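Call for participants: good practice for robots at shared serving counters

Plirnside is looking for 18 people to join a working panel on the use of robots at self-service food counters. The panel will help write a code of practice for canteens, care homes and small restaurants that are bringing automated help into places where people serve themselves.

The existing machinery rules cover guarding, stopping distances and electrical safety. They say little about a soup counter at lunchtime, when a customer and a machine may both want the same ladle. Kitchens have been making up their own rules, and the ones we have collected so far disagree on basic points — who gives way, who may reset a stopped arm, and whether a utensil that a gripper has touched by the eating end goes back in the holder.

We want people who do this work. You might run a counter, clean one, train staff, install equipment or inspect premises. You do not need a technical background, but you should have spent at least 6 months working in or around a public serving area.

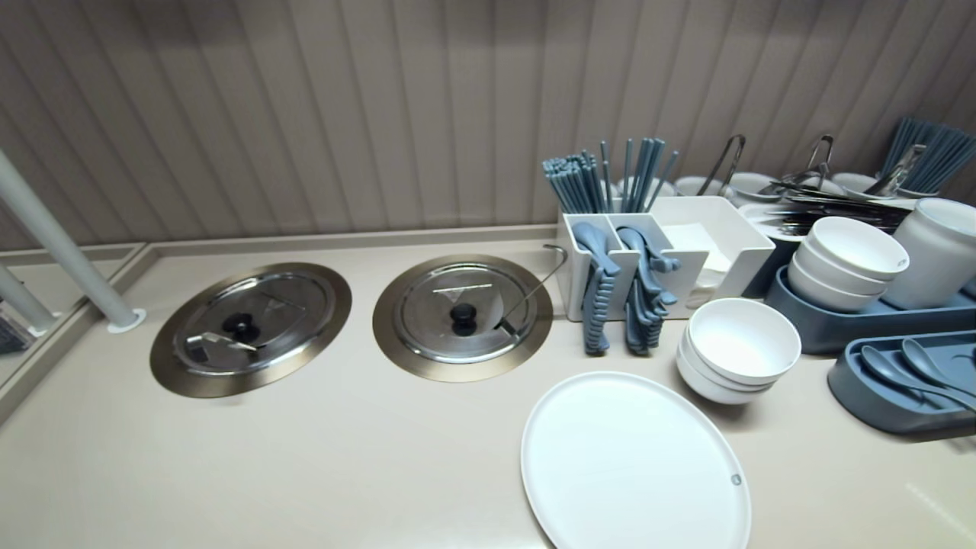

Lidded wells with ladles, and chopsticks, spoons, napkins and bowls set out on the counter.

Panel members will read draft clauses, try them against a working counter and tell us where they fail. The first drafts deal with:

Lifting and replacing lids while customers are within reach
Handling chopsticks, spoons and bowls without touching the parts that meet food or the mouth
Stopping, handing over to staff and starting again
Cleaning of grippers between tasks
Signs and spoken warnings

Sessions take place at our Drosness test kitchen, starting in January, from 2 pm to 5 pm. There are 6 sessions in all and we ask members to attend at least four. Each member receives £1,566 for the full series, paid in two parts, and travel is refunded up to £40 per session. Those who miss sessions will be paid for the ones they attend.

Staff of equipment suppliers may apply but must declare it — no more than three places will go to them. Avton and Opoku have each lent equipment for the trials and have no vote on the text.

To apply, send one page on your experience and any access or dietary needs to Iddrisu Dankwa, panel secretary. Questions about the draft clauses should go to Kojo Kwofie, who is editing the code. We reply to all applicants, including those we cannot place.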